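Trorkar Bathroom Work Package: what's in it and how to plan for it

Last updated: 01/03/2019

If you've been asking us when the Trorkar humanoid would be ready for something harder than tabletop work, the bathroom package is our answer, and we're really happy with how it has come together. Bathrooms are a great place to learn. You've got a low target, a curved surface, tools with long handles, tight corners and not much spare floor, all in a room you can build for less than most people spend on a workbench and shelving!

The package is for labs, training programs and building service companies that want to start practicing household cleaning tasks. It goes on top of a standard Trorkar body, so if you already own one you can skip the first line of the budget and feel good about it.

What comes with the package

- Cleaning task software, with starter routines for brush work and sponge work
- One pair of hands set up for gripping handles and small soft items
- Overhead support kit with strap set and ceiling plate
- 25-foot cable set (power, network, stop line)
- Head camera mount and one fixed-camera bracket
- Room layout drawings, printed and as files
- Two days of setup help at your site

What you supply

- The room itself, or the space to build one
- A toilet, a vanity with a sink, and ordinary bathroom items
- Brushes, sponges, tissue and a wastebasket
- A computer that meets the spec in the setup guide
- A person within reach of the stop button any time the robot is powered

We get asked a lot whether the toilet has to be plumbed in. It doesn't. Plenty of practice can be done with a fixture that is simply fastened to the floor, and it saves you a surprising pile of money. If you do want water, talk to your building people before you order, and keep your power connections well away from it.

The brush and sponge routines

Brush work is the one to start with. The handle gives the robot some reach, so it can stay fairly upright, and you'll see early on whether your robot and your toilet are the right distance apart. Sponge work is more fun and a good bit harder. The hand has to go where the tool goes, the upper body has to lean, and any mistake in your floor marks shows up right away. Delali Quansah, who wrote both starter routines, likes to run the brush for a full week before anybody opens the sponge folder, and after watching a few teams try it the other way around I'm on her side.

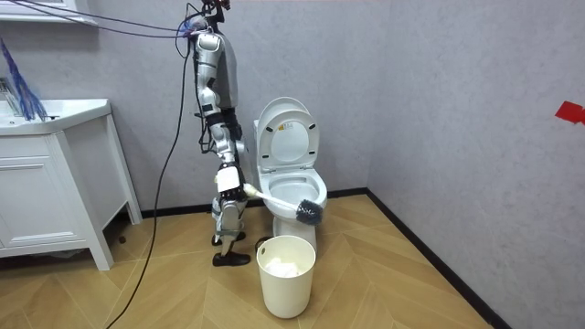
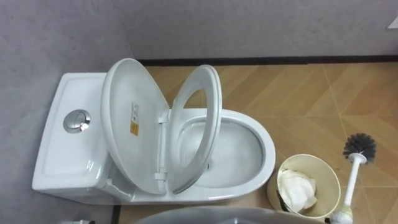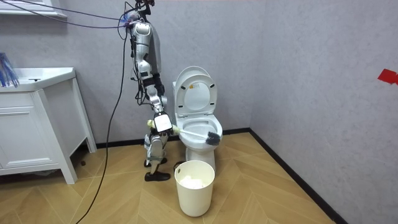
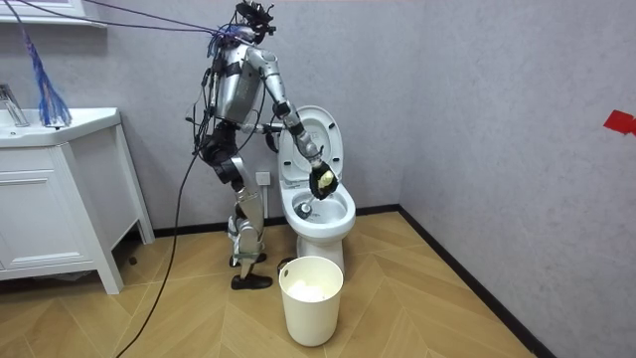
Around the toilet in the small bathroom, lid up throughout. Brush in hand in the first and third pictures, sponge in the last. The second looks down at the toilet, with the brush off to the right.

Planning the room

Go small. It's tempting to give a big expensive machine lots of floor, but a roomy bathroom teaches you very little about a real one. Our drawings put the vanity on one side and the toilet near a corner, with a standing spot between them. What you do need is headroom. The support kit hangs the robot from above, and the ceiling plate wants a proper beam, so have somebody qualified look at yours first. If there's no suitable beam, Pruitt makes a freestanding steel frame that takes our plate without any drilling. It adds to the cost and eats floor space, but it also moves with you if you change buildings.

Cables deserve more thought than they usually get. Bring the main bundle in high from one corner. Anything that has to come down to the floor should run away from the side where the feet will be, and you should leave some slack for leaning. Tape down what you can outside the work area. Ignacio Escobedo does most of our site visits and he'll happily redo your whole cable plan on a sheet of scrap paper if you let him. Let him.

For floors, wood-look planks or tile are both fine. Skip bath mats for the first few months. Walls can be any color, though a plain one makes it easier to pick out a white fixture's edges, so a pale gray is better than bright white if you're painting anyway.

Budgeting

The package is quoted along with the body, and the price depends on which body you have, so please write for a quote. These are the parts people forget:

Service plan: $957 a month, covering remote checks, hand repairs and software updates. You can run without it. We'd suggest keeping it for the first year at least.

Spare finger set, part 251: order one with the package. Fingers are the thing that wears, and waiting on shipping with a room full of people ready to work is no fun at all.

Consumables: brushes and sponges are cheap, so buy 5 of the same brush on day one. Handles vary more than you'd think, even between two brushes that look alike on the shelf, and changing the handle means redoing the grip.

People: this is the big one. Plan for one operator and one person watching, every session. Latrice Hutchins has a planning sheet that works out staff hours by month and she'll send it to anybody who asks, customer or not.

Storage: the cameras fill drives fast. Satix drive bays fit the rack in our drawings, and so does pretty much anything else of that size.

Buying in stages

You don't have to take it all at once. A nice way in is to build the room first, get the fixed camera up, and have people do the cleaning by hand while you sort out lighting and where things go. Then bring in the body and the support kit, and add the hands and routines when the standing and leaning are solid. Two of our customers did it this way last year and both kept their first room layout with only small changes (one moved the wastebasket, the other swapped which way the door opened).

Lead time and setup visits

Support kits and cable sets ship from stock. Hands are built to order. Setup visits are filling up nicely, and anyone planning a September start should get in touch well before summer so Delphine Schumacher can hold the days for you. Send a rough sketch of the room with ceiling height and door width. Door width matters! The crate is wider than the robot.

Related items

Overhead support kit, ceiling mount
Pruitt freestanding frame
Spare finger set, part 251
Cable set, 25-foot
Brosard tool rack for brushes and sponges
Kitchen counter package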